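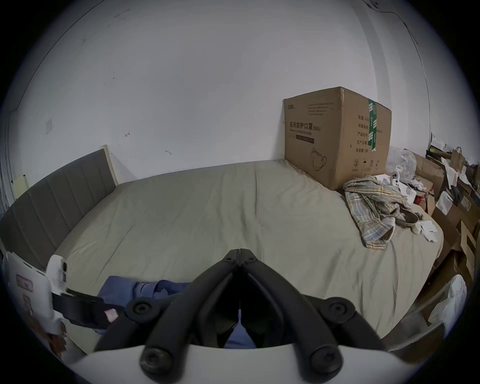 The gripper build moved out of the shared shop and into my bedroom in May, and it has pretty much stayed there. Brorkoron, the workshop where I rent a bench, closes at six on weeknights, and most of what's left to do on this thing is small fiddly stuff I can do in socks. So the bed is the test bench now! The two black fingers are the third set I've put on the white body, and they're the first ones that come together at the tips the way I drew them. The plaid shirt is my favorite thing to practice on (a sleeve is a great target, it flops and it wrinkles), and the big N95 mask box against the wall gives me something with real edges to line up on.

For anyone just catching up, the project is called Litodthorpe, after the street where I bought the first bag of parts, and it's a hand-held gripper. You carry it around and pick things up with it. Later on the same fingers should bolt onto an arm, but I don't have an arm and I'm not buying one this year, so please stop e-mailing me listings (okay, maybe keep e-mailing me the cheap ones).

The news this week is the linkages. The old set had so much slop in the pivots that the tips would miss each other whenever I squeezed hard. Wouter Boersma from the bench across from mine looked at them for maybe ten seconds and told me my holes were too big. He was right, which was annoying. I reprinted everything in matte black with tighter holes, ran a reamer through each one by hand, and put in fresh screws with the round heads. It took two evenings and one very bad print that came off the plate looking like a potato chip.

I also started keeping a squeeze count, with a little counter wired to the trigger. The second set of fingers got to 2787 before a link cracked right beside the pivot. The new ones are at 3448 and I can't find a mark on them. I'd like to see more than 800 in one sitting, but my hand gives up long before the plastic does.

Stuff I still don't love: the housing is comfortable for a while and then it digs into the heel of my palm. I've sanded that spot twice. Wouter thinks I should split the shell and add a spacer, and Visser (the hardware place, they do mail order too) has some soft grip tape I want to try first, because tape is a lot easier than a spacer. Socks are still hard. T-shirts are fine. Paper is hit or miss, and a flat sheet of it on a mattress is just mean.

I'll have the gripper with me at the Zetance open bench day on 14 September 2024, at the table near the drill press. Come squeeze it and add to the count. If you've got fingertip pads you've cast yourself, bring those too, I'd love to try something grippier than what I've got. Files go up once I've cleaned up the names, right now half of them are called "finger_new_new".

Print this item | E-mail this item

Search news Go

Contact | Copyright Litodthorpe build notes | Back to top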